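Altomik demo renders - notes on this folder

Saved from the April open day at Emier, where the Altomik tabletop routine was demonstrated in simulation. We were promised a finished skill. I would call it a work in progress, and the folder should be used with that in mind.

Contents: 2 renders, both from the same session. One is a close view at the gripper, fingers open, nothing between them.

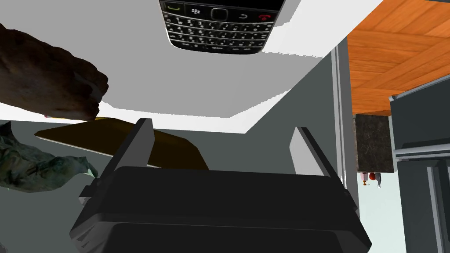
The presenter ran the routine 4 times for visitors and counted 4 successes. I asked what a success was. "The arm gets to the object" was the answer - getting hold of it and putting it somewhere useful were left for a later release. No logs were handed out, so the count can't be checked from this folder.

The wider view has both arms, and a tabletop with a crumpled green-and-white package on it. 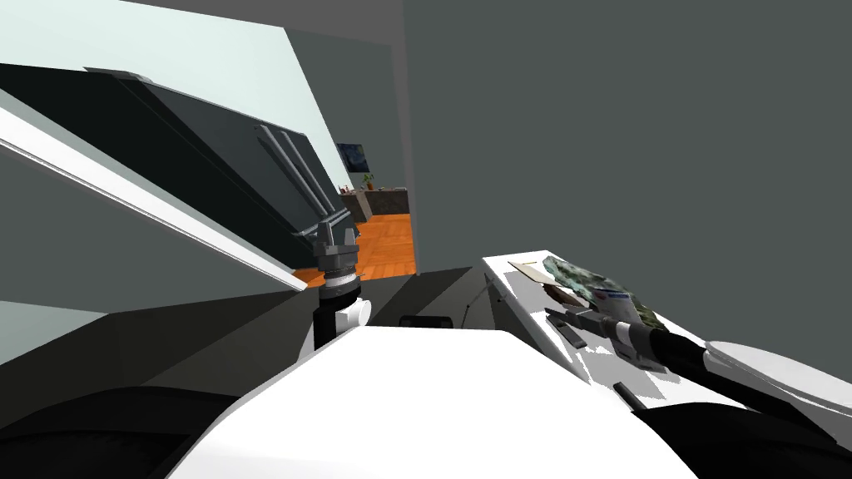 Tadhg Phelan
Test engineer, Stiser

Known gaps: no joint data, no timestamps, no object list. Order of the renders is not recorded. Don't train on this, and don't quote the success count without the definition next to it.

Questions about access go to Consuelo Ñahui. I have asked for the run logs and will add them if they arrive.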